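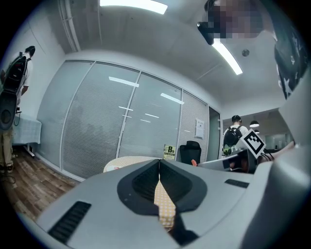

Household > Textiles > Tablecloth

By the Torkelero editors, 2018-09-16

A tablecloth is a piece of fabric spread over a table, either to protect the surface or for decoration. Checked cloths are usually woven from dyed yarn – the pattern then shows on both sides – though cheaper ones are printed. Cotton and linen are common. An overhang of about 2 hand widths is usual for everyday meals. Most cotton cloths can be machine washed and ironed while damp.

Last updated: June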